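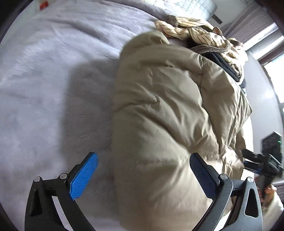
Figure 3. Quilted jacket with down-filled panels and striped cream knit, laid on a bed.

Library > Textiles and Clothing > Working Papers > Section 4.2

4.2 Loft recovery after compressed storage

Loft was measured at the center of each chamber with a flat disc of fixed weight. Readings were taken before storage, at removal from the bag, and at intervals until two readings in a row agreed. The Hastia sample contained 299 garments, of which 57 were knits and were left out of the chamber measurements. Knits were scored for creasing only (Section 4.4).

Garments stored at Drullgate were kept under compression from May until the end of the season. Those stored at Majimbun were hung. Median recovery in the compressed group took around 200 minutes at room temperature. Chambers next to a seam junction recovered more slowly than central chambers, and the difference was larger in garments with narrow baffles. Tumbling shortened recovery but increased the spread between chambers of the same garment, so tumbled pieces are reported separately.

Shell creases did not follow loft. In 5 garments, creases remained visible after the fill had returned to its starting height. We treat crease retention as a property of the shell fabric and do not use it to estimate fill condition, as Jurić does in the Gamomis trials.

Comments (3)

Uyên Nghiêm: Was humidity logged at both sites? I can only find it for Drullgate.

Krum Jurić: Our crease score was weighted by shell type. Please check the appendix.

tmk: Link to Table 6 is dead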